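Vistarwood Garura 800 Table Top
2024-06-12
By Dilwyn Wynne

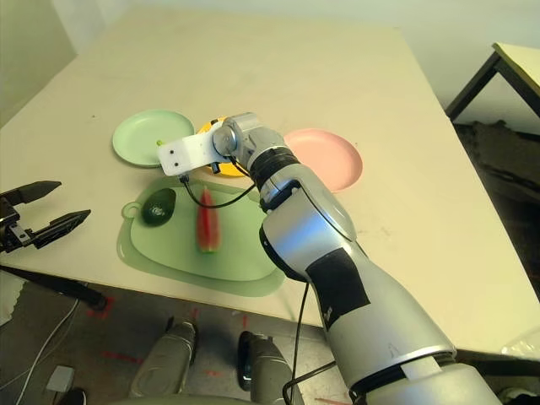
Table in use, cream surface, with yellow and mint-green plates.

The Garura 800 is a replacement top for four-leg and pedestal table bases. It is supplied without legs. The 800 in the name is the depth in millimeters, front edge to back edge, and is the same for every length in the range. Lengths are cut to order and are given on the order form.

Construction

The core is birch plywood with a facing bonded to both sides. The underside facing is the same thickness as the upper one, so the panel takes up moisture evenly and stays flat. Panels faced on one side only are not supplied. Edges are lipped in solid beech before the facing goes on, then trimmed flush and rounded over by hand. Corners are square as standard. A corner radius can be cut if it is requested before the panel goes to the saw.

The previous version, the Parry top, used a thinner edge strip that was glued on last. Parry tops can still be repaired but are no longer made. The two tops do not share a hole pattern. A Parry base needs the adapter plates listed under Fittings.

Base compatibility

The top is drilled for Granberg frames as standard. Other frames can be used if the mounting rails sit at least 15 mm in from the edge of the panel on all sides. Screws must not enter the lipping. For pedestal bases, use the cross plate and check that the base is rated for the weight of the finished top, which is printed on the delivery label.

Tops ordered without drilling are supplied with a blank underside and a paper template. Tape the template down and mark through it with an awl. Set a depth stop on the drill before making any holes.

Fittings

Each top is packed with threaded inserts, machine screws and washers for one Granberg frame. Adapter plates for Parry bases are sold in pairs. The cross plate for pedestal bases is sold singly and comes with its own screws. Wood screws driven straight into the core will hold for light use but should not be removed and refitted more than once.

Installation

Leave the panel lying flat in the room for 7 days before fitting. Do not lean it against a wall during this time. Keep it off concrete floors.

Place the top face down on a blanket. Set the frame on it and start all of the screws by hand. Square the frame to the panel, then tighten from the center outward. Do not use an impact driver. Turn the table over with two people, lifting by the frame. Check the screws again after a month and once a year from then on.

Care

Wipe with a damp cloth and mild soap. Dry the edges afterward. Beech lipping that is left wet will gray along the joint. Oil stains on the facing can be lifted with denatured alcohol on a white cloth. Scouring powder, bleach and melamine sponges will dull the surface, and the dull patch cannot be polished out.

Use a mat under anything taken straight from the oven. The facing will tolerate a hot cup. Cutting directly on the surface will mark it.

The lipping is finished with hardwax oil and can be renewed at home. Sand lightly along the grain, keep the paper off the facing, apply one thin coat and wipe off the excess within 15 minutes.

Ordering and lead time

Standard drilled tops ship in 5 working days. Undrilled tops and tops with a corner radius take longer, and a date is confirmed when the order is accepted. The workshop is closed for the last two weeks of July. Orders received during the closure are entered in sequence when it reopens.

For odd sizes, notches around pipes or pillars, and bases not listed here, send a dimensioned sketch to Ynyr Phillips in the drawing office. Dimensions should be in millimeters and taken from the same corner.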